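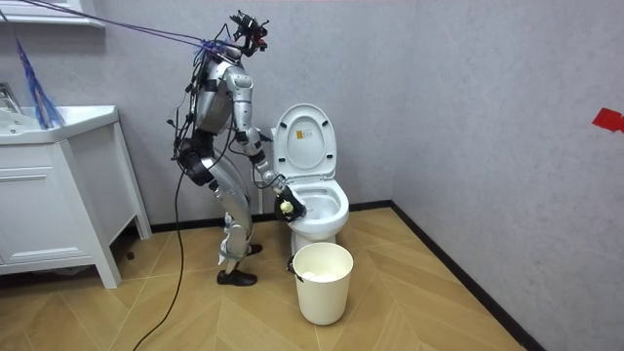
Bowl set: cleaning just inside the rim, lid up.

Holta Bathroom Set

README

Holta is a set of short recordings of one household job, cleaning a toilet with a brush, made in one small bathroom. There are 2,365 clips, none longer than 15 seconds. The first 500 were labelled by hand and are listed in holst.csv. Labels for the rest were made with Kudeck and checked by eye.

What is in the room

- a white toilet against the back wall, lid raised
- a white vanity cabinet on the left
- a toilet brush with a pale handle
- a cream cylindrical container on the floor in front of the toilet
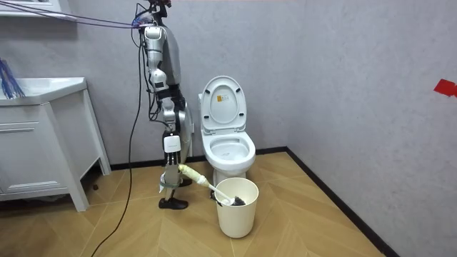 Each clip has one of three labels. "Bowl" covers any cleaning inside the toilet. "Lift" and "return" cover the brush leaving the container and going back into it. A clip that holds parts of two actions takes the label of the longer one - the other goes in the notes column.

The container is called "bin" in the labels, whatever it is being used for. Older files say "bucket" in places. Both words mean the same object.

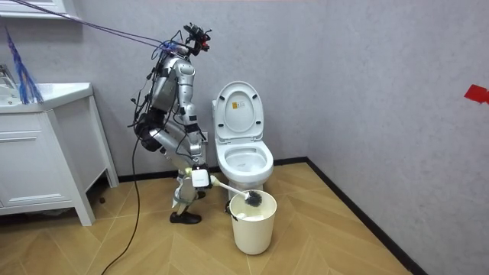
Brush head over the open container. The still alone does not settle lift or return.

Files

clips/ - the recordings, in 2 folders
holst.csv - hand labels
silo.csv - all other labels

Known problems

Clips added in November have no notes column. Lid position is not labelled.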